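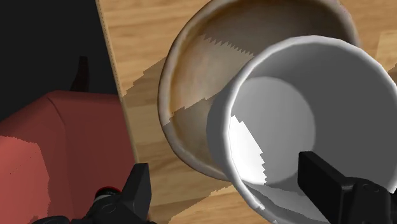

Search posts Go

ok I quit my 3pm coffee for all of February and I have thoughts

first week was rough. I was in bed by nine with a headache and snapped at Renzo Monti over a parking spot (sorry Renzo!!)

week two I switched to mint tea and started sleeping nearly six hours straight, which for me is huge

also I added up what I spent at Karaki last year on afternoon lattes and it was $852. I had to go sit down

still having my morning cup, don't worry, I'm not a monster

anyway Friday I'm allowed one again and I'm already thinking about it

Comments

Brunello Gentile: $852?? I'm scared to check mine

Renzo Monti: apology accepted, it was my spot though

torside_mom: which mint tea? mine tastes like toothpaste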